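About Suvau

Suvau tests small-parts grippers and the kits sold with them. We started because two of us, Huệ Mạc and Hugo Collet, had bought too many on the strength of a sales video. Neither of us makes or sells hardware. Makers lend us a kit, we run it for 45 days, and they get it back with a report they may not like.

What we're testing now

The kit on the bench is the Dukavo, a two-finger gripper with a wrist camera and a setup guide that promises 60 minutes from box to first pick. Margaux Coste needed most of a day. The guide skips the camera mount entirely, and page 13 sends you to a menu the software doesn't have.

We are working through gears and other small metal parts, the jobs the brochure talks up. The black fingers narrow to rounded points, with a long slot down each inner face. It's a sensible shape on paper – we'd like to see it earn the price.

The wrist camera worries us more. A white disc under it comes up nearly pure white while everything past the rim stays close to black, and a moving gear smears until its teeth look doubled. "Works in any light" is a claim we'll be asking Dukavo to put in writing. 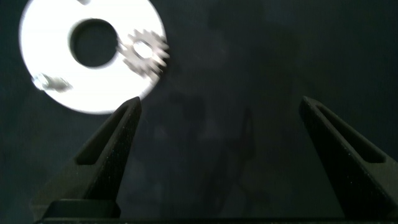 Who we are

There are 4 of us. Huệ and Hugo plan the tests, Margaux runs them, and Gilles Royer writes the reports and argues with the makers about them.

We don't take ads and we don't give star ratings. If you want a kit tested, write to Gilles. Our schedule is full until December.

Page updated 5/17/25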